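Letano Soup Person
@soupinletano

OK so a few of you asked about the soup thing after I mentioned it last week, and it got too long for a reply. Thread! Get a snack.

Back in September I bought a cookbook at the library sale in Letano for 2 dollars. Spiral bound, brown cover, no pictures. "Soups and Other Suppers" by Barnabás Bodnár. I'd never heard of him and I still can't find out much, except that he ran a lunch counter on Bedoya Street and typed the whole book up himself.

There are 300 recipes in it and 101 of them are soup. I know this number because he numbered them. The other suppers are not numbered. He had his priorities and I respect them.

I decided I'd cook every soup, in order, one each Sunday and one on whatever weeknight I had the energy. I'm on number 23. I have missed plenty of weeknights.

Soup 1 is caraway soup. It's flour browned in fat with caraway seeds, then water, then an egg stirred in at the end. That's the whole recipe. I thought it would taste like a wet envelope. I had three bowls.

His instructions are very short. Soup 4 says "onions, the usual way." What is the usual way, Barnabás?? I went back through everything before it and there is no usual way. I did mine low and slow in lard with the lid on and I've done them like that ever since, so I guess now there is one.

He's also weirdly exact about things I don't care about. The sour cherry soup (number 9) wants you to chill it "in the bowl you will serve it in, on the second shelf." My fridge only has two shelves so that worked out.

Sour cherry soup, by the way, is dessert. It's pink and sweet and has sour cream in it and he wants you to have it FIRST. My sister took one look and asked where the cake was. Then she took the leftovers home in my good jar.

I've mostly stopped serving soup in bowls on weeknights. Big cup, spoon, couch. You can do a refill without getting a new dish and it stays warm longer than in those wide flat bowls I got for the wedding.

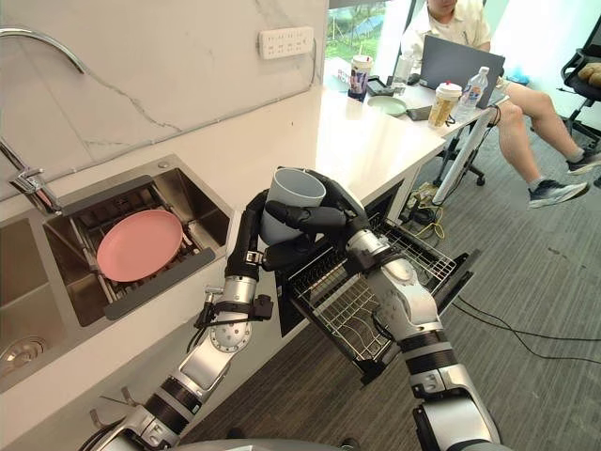
The flat bowls do come out for the chunky ones though. Bean soup with smoked hock (number 14) needs some room. I made it on a Sunday with the pinched noodles and it fed five of us plus lunch on Monday.

Pinched noodles: an egg, flour, salt, knead it till it's really stiff, tear off tiny bits with your fingers straight into the pot. Mine were way too big the first time. They swell! Go smaller than a bean. Get a kid to help if you have one handy, they're great at it.

Someone asked about paprika. Yes it matters, no you don't need the fancy tin. Just buy it new. I opened the jar that had been living in my cupboard since the old apartment and it smelled like a cardboard box. And take the pot OFF the heat before you stir it in, or it goes bitter. I learned that on number 11, which we do not talk about.

(fine, we can talk about it. it was a potato soup, it turned brown, we had toast)

On equipment. I have one heavy pot, a Drirnen I got from my aunt, and a wooden spoon with a flat edge. That's it. People keep telling me to get a pressure cooker and I'm sure they're right, but I like having something on the stove all afternoon. The windows fog up and the dog lies down in front of the oven.

I've been logging them in Skeltix, the little list app, and it lets you put a score and a note. Highest so far is number 17, the mushroom one with dill. Lowest is number 8, a beer soup. Warm beer, egg yolks, sugar. I'm glad I had it. I won't be having it again.

The mushroom one, since I know you'll ask:
One onion, the usual way (ha). A pound of mushrooms, sliced, cooked till the water's gone. Spoon of paprika off the heat. Broth to cover. Twenty minutes. Then sour cream mixed with a spoon of flour, whisked in slowly, then a big handful of dill and some lemon.

Do not skip the lemon. He calls for vinegar and I've tried both and I'm sorry Barnabás but it's lemon.

Bread! He has strong feelings here. There's a whole page. White bread with cream soups, rye with bean soups, "nothing with fish soup, you will want your hands." I've followed it pretty closely and the only one I fight him on is lentil, where he says no bread at all. Come on.

I put the bread out on the side plates now so people quit balancing it on their knees. Small change, way fewer crumbs in the couch. 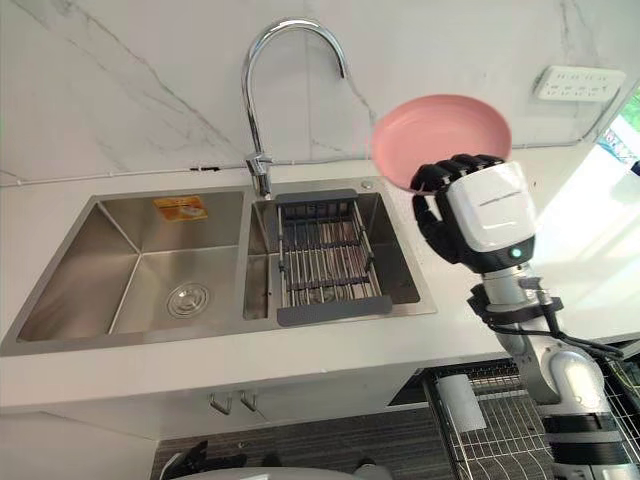
Pink plate at the sink.

Cost, for the folks who asked. Most of these come out really cheap. Beans, potatoes, onions, cabbage, a bit of smoked something. The fish one (number 20) was the exception and I winced at the register, then made it anyway. Carp is hard to find here so I used catfish. It was great, and very bony, and we did want our hands.

My favorite part is the notes somebody left in my copy. Pencil, tiny writing, all over the margins. Next to number 6 it says "too thin, 2nd time better." Next to number 19, "made for Dad." Next to the beer soup there's just a question mark.

If you had this book in Letano and gave it to the library, I have it, and it's being used a lot. I've started adding my own notes in pen under yours. I hope that's OK.

Whoa, I posted the caraway one in the neighborhood group and it's at 879 likes. For flour water! Somebody's uncle used to eat at the lunch counter and says the bean soup was Tuesdays and you had to be there by eleven or it was gone. If anyone else remembers the place please message me, I want to know everything.

Next up is number 24, which is cabbage and tomato and I think a sausage? The page has a stain right on the ingredient list. It's either sausage or sauerkraut, and the cooking time is almost two hours, so that doesn't settle it. Going to try it with both.

Will add to this thread when I've made it. Also if you have a good source for lard, tell me, the store keeps running out.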